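Right, a few of you asked what I do all day now I'm on the Hukside project, so have a thread. Get a brew, it's a long one (1/?)

Short version: I teach a robot arm to pick things up by picking them up myself, over and over, with a gripper in my hand. You squeeze the handle, the fingers close, a little camera on the gripper records what the fingers see, and every go gets saved as one example.

We call each go an episode, which makes it sound far more gripping than it is (sorry). Reach, grab, move, let go, stop recording. Then you do it again. Then it's lunch.

As of this morning, March 4, 2019, we have 2,689 of them on the drive! I did a little dance by the kettle. Chidubem Anozie saw me and walked straight back out.

Before anyone gets excited, 516 of those are in the bin pile. Still on the drive, marked not to be used. Mostly me forgetting to press stop, or starting the recording with the fingers already shut round the thing, so the learner never gets to see the reach at all.

The reach is the bit I care about most. Anyone can write down "close fingers now". What you want the model to pick up is the few seconds before, when you're drifting in over the table and deciding which side to come at it from, and how wide to be open when you get there.

This week is the see-through stuff, and oh my word. Clear plastic is horrible. Boxes, lovely. Mugs, fine once you've made your peace with handles. Then you get to a clear pouch and half of what the camera gets is ceiling lights. 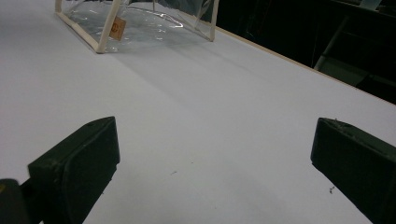 Category: clear and shiny

Fingers wide open, nothing in them, pouch up at the far left between its white rods. If I were the model I'd be going for the little tan cardboard tag, it's the one bit that looks like a solid thing. The plastic mostly gives you bright streaks, and you can see the white table straight through it.

So the question in the office is whether we let it learn the tag. Hauwa Ojo says no, because the day you hand it a pouch with no tag it'll just hover there like a lost wasp. I say a person would use the tag, so why can't it? We have had this conversation over two separate lunches and I'm not winning.

What we've agreed for now: half the pouch episodes with a tag, half without, and the start point moved every time. Left, right, near, far, high, low. If you always begin from the same spot the thing learns "go up and left a bit" and looks like a genius until somebody nudges the pouch.

(Ask me how I know. Ask me about the Diltura demo. Actually don't, I was very sure of myself that day and I had my good shirt on.)

Somebody asked in replies if we clean the table between goes. Wipe it in the morning, then leave it be. Crumbs, specks, bits of fluff, all welcome. Real tables have bits on them and I'd like the model to get used to ignoring them early.

Same with the lights. We don't fuss over them. Hauwa did suggest a nice soft lamp to calm the shine down, and it would make prettier data, but then the arm goes off to work somewhere with a big strip light overhead and it's never met a glare in its life.

Things I've learned that aren't in the notes: go slower than feels natural. Don't talk with your hands while recording. If you fluff the grab and then save it, KEEP IT, those are gold. The model needs to see what putting it right looks like, and you can't really act a fluff on purpose, I've tried and it looks like bad theatre.

Labelling is Plalico, our little in-house tool, where you watch each episode back and tag it good, bad or "recovered". I do mine the same day. Leave it till Friday and they all blur together and you find yourself squinting at a pouch wondering what on earth you meant by "wobbly but ok".

Target for the clear and shiny lot is 400 good ones. My squeezing hand has opinions about that. I've started swapping to the left after every tea break, and my left-handed episodes are noticeably wonkier, which Chidubem reckons is good for variety. Very kind of him.

Next up after pouches is clear pouches with other clear pouches inside them, a thing Hauwa wrote on the board and underlined 2 times. I'm pretending I haven't seen it.

Will post how the first training run goes once it's finished. Back to the table for me, the tea's gone cold anyway. Replies are open if you want to ask about any of it, just not the shirt.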